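I got to Perihan Demirtaş a little after nine in the morning, and she already had a gripper in one hand and a coffee in the other. She put down the coffee. "You're going to want to try this," she said, and I did, and I was terrible at it (more on that later).

Perihan runs collection for Neseo, a small group that teaches robot arms to tidy up after people. I'd been emailing her since December with questions, most of them dumb, and she finally told me it would be quicker if I came over. The model itself is Vasilis Kadrić's department. He was at the kitchen counter with a laptop the whole time I was there, chiming in whenever Perihan got something wrong on purpose to make him talk.

I asked her first how many examples it takes. She laughed at me.

"Everybody asks that! We had 1,720 good ones when we trained the last version, and it still couldn't pick up a sock without taking the sheet along with it. Then we added 55 that were just socks on sheets, and it got a lot better at socks."

"It got better at those socks," said Vasilis, not looking up.

So where the examples come from matters a whole lot, and that's what the two of them argue about most. Their first batch was all recorded on a table at the office in Edville, with good lamps and a gray cloth. Perihan calls it the Edville set and doesn't say it fondly. The arm learned it beautifully and then fell apart the first time they tried it in a real bedroom. Now she sends people home with the grippers and asks them to work with whatever is lying around.

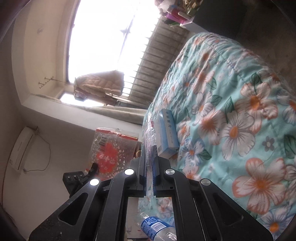

Plastic bags are the thing Perihan really wanted to talk about. She says she could talk about them all day, and I believe her. A box has sides and a bottle has a shape you can count on, but a bag folds up differently every time you touch it, and a clear one barely has an outline. "Look at how the light sits in the creases," she told me, pointing to the bag between the fingers. "And then it's on a flowered quilt, so the model has petals and leaves to sort through too. I love that quilt. I'd take 100 more beds like it." Vasilis wasn't so sure. He worries about the window, all that white glare coming in, and he'd like people to record some of their takes with the curtains closed. Perihan thinks people have windows and the robot had better get used to them. I'm with her, for what it's worth, but I don't have to train the thing.

What makes a bad example, then? I figured it would be dropping stuff. Nope! Drops are fine, she keeps plenty of those, as long as the person picks the thing up again and finishes. What she throws out is hesitation. "If you hover for ten seconds deciding what to grab, you've taught it to hover," she said. She also tosses anything where somebody reaches in with their free hand to help, and apparently we all do that without noticing.

I sure did. My turn came around eleven, with a grocery bag and a pair of gloves on the couch, and out of my first five tries Perihan kept 2. The gripper is lighter than I expected, but you lose all the feeling in your fingertips, and I kept squeezing way too hard. She was nice about it. Vasilis said my wrist was "very original," and I've decided to take that as a compliment.

Before I left I asked what they'd do with more money. Vasilis wanted storage. Perihan wanted more homes, especially cluttered ones, and more people who don't know anything about robots, because they move the way they'd normally move. She has a round of recording planned with families in Solberg next, and she's already written the instructions. They fit on half a page. The last line says please don't clean up first.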